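Imprimir | Enviar por e-mail
14 partilhas | 3 comentários

Procuram-se participantes para o dia aberto da Entili (e duas pessoas para dar uma mãozinha)

Publicado em 2019-06-28

Olá a todos! Vou direta ao assunto, que já me disseram que escrevo anúncios compridos de mais: em agosto vamos abrir as portas da Entili durante um dia inteiro e preciso de gente. Preciso de visitantes que queiram pegar nas pinças, fazer perguntas difíceis e dizer-nos o que acharam, e preciso também de duas pessoas para trabalhar connosco nesse dia e na semana anterior (pago, já lá vamos).

Para quem não nos conhece: a Entili é uma equipa pequena, oito pessoas contando comigo, e o que fazemos é ensinar robôs a mexer em coisas banais. Garrafas, canecas, cabos, aquilo que anda em cima de qualquer mesa de escritório. Uma pessoa segura na pinça pela pega, faz a tarefa com calma, a câmara que vai montada na pinça grava tudo e depois o robô aprende a partir dessas gravações. É um trabalho muito mais manual do que as pessoas imaginam quando ouvem a palavra "robótica", e é por isso que gosto tanto de o mostrar.

No ano passado fizemos uma coisa parecida em Prornmont, com os nossos parceiros da Arkico, e correu bem mas ficou curta. Tínhamos preparado apresentações, diapositivos, um vídeo com música (a culpa é minha), e o que toda a gente queria era experimentar. Houve uma senhora, professora reformada, que esteve quarenta minutos agarrada à pinça a tentar pôr uma colher dentro de um copo e não deixava mais ninguém chegar perto. Este ano acabaram-se os diapositivos! Vai ser tudo em Prukcombe, no nosso piso, à volta das mesas onde trabalhamos todos os dias.

O programa, mais coisa menos coisa:

De manhã recebemos o primeiro grupo, damos uma volta pelo espaço e a Aileen Tolentino mostra como se grava uma tarefa do princípio ao fim. A Aileen é quem coordena as gravações e tem uma paciência que eu nunca terei. Depois vão todos para as mesas experimentar. À tarde repetimos com o segundo grupo e, para acabar, o Darren Dobson, da Arkico, liga o braço robótico e fazemos a demonstração com as tarefas gravadas pela equipa. Se falhar, falhou, e explicamos porquê. O Darren insiste em que a demonstração seja ao vivo e eu concordo com ele, embora durma pior na véspera.

Temos 55 lugares ao todo, divididos pelos dois grupos. A entrada é gratuita mas a inscrição é obrigatória. A idade mínima para mexer no equipamento é de 13 anos, e os menores têm de vir com um adulto. Não é preciso saber nada de programação, nem de eletrónica, nem sequer gostar especialmente de máquinas. Se vierem de uma escola ou de uma associação, escrevam-me antes e guardamos lugares juntos.

Quem participar nas gravações assina uma folha de autorização, simples, de uma página. As sessões do dia aberto só ficam guardadas se a pessoa quiser. Também peço que venham sem pulseiras largas nem mangas muito compridas. Parece mania, mas prendem-se nos dedos da pinça e lá se vai a gravação. 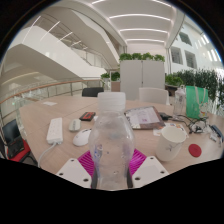
Agora, as duas vagas. Procuro duas pessoas para assistentes de demonstração, com 200 euros por dia para cada uma, almoço incluído e deslocação paga desde que seja dentro da região. O trabalho começa na semana anterior ao dia aberto, com três dias de formação em que aprendem a usar as pinças, a calibrar a câmara e a arrumar as mesas entre grupos. No dia propriamente dito, cada assistente fica com uma mesa, explica, ajuda, repõe os objetos no sítio e vai trocando as baterias.

O que procuro? Alguém que goste de falar com pessoas, isto em primeiro lugar. Que consiga explicar a mesma coisa a uma criança e a um engenheiro sem mudar de cara. Que aguente estar de pé boa parte do dia. Experiência com robótica é simpática mas não conta para a escolha; uma das melhores assistentes que tivemos vinha de uma pastelaria e punha a fila a andar como ninguém. Inglês dá jeito, porque o Darren ainda está a lutar com o português (melhorou imenso, atenção!).

Para se candidatarem, mandem-me um e-mail com meia dúzia de linhas sobre vocês e uma história curta de uma vez em que tiveram de ensinar alguma coisa a alguém. Não quero cartas de motivação, a sério, não as leio. O currículo pode ir em anexo se já o tiverem feito. Respondo a toda a gente, às vezes com atraso, e as conversas são por telefone ou cá no escritório, como preferirem.

Para se inscreverem só como visitantes, basta enviar o nome, a idade, a preferência por manhã ou tarde e dizer se têm alguma necessidade de acessibilidade. O edifício tem elevador e as mesas estão a uma altura confortável para quem usa cadeira de rodas. Confirmo cada lugar por e-mail e mando a morada certa com as indicações do autocarro, que a paragem mudou por causa das obras.

Ah, e uma última coisa: quem tiver em casa embalagens com formatos esquisitos, tampas difíceis, frascos que dão luta, traga! A Aileen está a juntar uma caixa deles para as gravações do outono e anda a olhar de lado para tudo o que é frasco de compota cá no piso.

Inscrições e candidaturas: diaaberto@entili.example

Imprimir | Enviar por e-mail | Comentários (3)

© 2019 Entili, Prukcombe. Contactos | Voltar ao topo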